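Wandby House kitchen meeting – minutes, June 28, 2026

Present: Vilmos Kelemen, Macarena Ibarra, Eyerusalem Tsegaye, Zahira Rondonuwu, and me (Kinga Tóth, taking notes again – I lost the coin toss).

We started a little late waiting for Vilmos, who was on the phone with the landlord. More on that under Repairs.

Last time's notes

Everybody had read the May notes except Macarena, who read them while we were pouring coffee. One correction from Zahira: she didn't say she would clean out the freezer, she said she would think about cleaning out the freezer. I've changed it. The freezer is still as it was.

Cups, mugs and the dish rack

I thought this would take five minutes and it took up most of the meeting, so bear with me.

Eyerusalem brought it up. Her complaint is that mugs go into the rack any old way, and the ones lying on their sides or sitting rim-up keep a puddle in the bottom. She got a sleeve full of cold water last week and I don't blame her for being mad. Vilmos thinks the trouble is that we leave things in the rack for days and then squeeze new ones in wherever there's a gap. They're both right, if you ask me, and we went back and forth on it for a good while.

Macarena wants one side of the rack kept for cups, standing in a line, and the rest left open for mugs, bowls and whatever else turns up. She likes the clear rack because you can see from across the room if there's anything left in it. Zahira would rather have the wooden one from her old apartment, but she admitted it got moldy twice, and that was pretty much the end of that!

In the picture, the beige and mint green cups are lined up along the right edge, and the dark blue mug is down toward the lower left with its handle pointing over at them. The blue-gray see-through cup is held up at an angle, partly out of the rack.
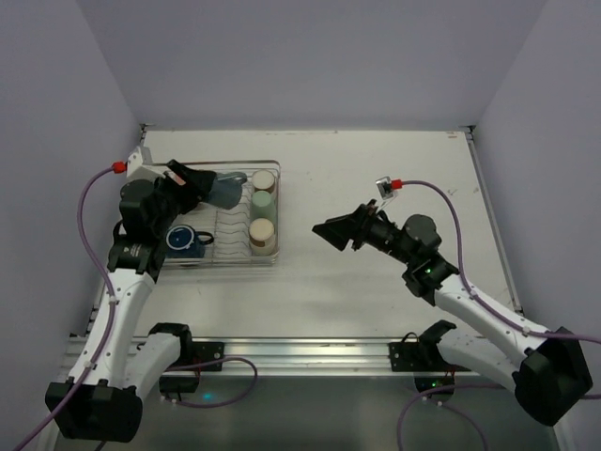
What we agreed on for the rack

Cups go along the right edge, in a line. Mugs go anywhere on the left, upside down, handles facing whichever way you like (Vilmos wanted a rule about handles and got voted down, 4 to 1).

The rack gets emptied every night by whoever cooked. Vilmos asked what happens if we order in, and we settled on whoever ordered. If something is still wet, dry it with a towel and put it away. Please use the towels on the hook and leave the one on the oven door alone, that's Zahira's bread towel and she means it.

Eyerusalem will wash the rack itself every other week. She offered, we didn't make her. She says the wires need an old toothbrush to get in between the bends, so if you're about to throw one out, give it to her first.

Cupboards

Once we'd settled the rack we had to talk about where the cups go after it. The shelf over the sink is full of Macarena's jars. She'll move the empty ones down to the cellar, and the cups get the bottom shelf so that Zahira can reach them without the step stool.

Vilmos asked if we could get rid of some mugs. We could not agree on a single one. I'm for giving away the giant one with the chip, Macarena says she drinks soup out of it. Moved to next time.

Repairs

The landlord told Vilmos that Szalai will come and look at the dripping tap. No date yet. He also said the drain smell is "normal for the season," and we all had something to say about that which I'm leaving out of the minutes. Macarena will write to him – politely, she promises.

Money

We have nearly 3000 in the kitchen jar account, which surprised everybody. Zahira found a secondhand Cillov dishwasher for 1099 and passed her phone around. I was excited, Vilmos was not. He says he likes washing up and it's the only time of day he gets to listen to the radio in peace. Eyerusalem wants to know where it would go before we talk about price, so she and Zahira are going to measure the space next to the fridge. We also said we'd keep 2000 in the account whatever happens, and Macarena pointed out that this one wouldn't leave us with that much. So it would have to wait, or be cheaper, or we all chip in.

Other business

We're out of dish soap. I'll get the big bottle of Werura, the lemon one.

Somebody left a pan to soak since before the weekend. It was me. It's clean now, sorry!

Next meeting is at Vilmos's end of the table, and he's making the pancakes. Zahira takes the notes.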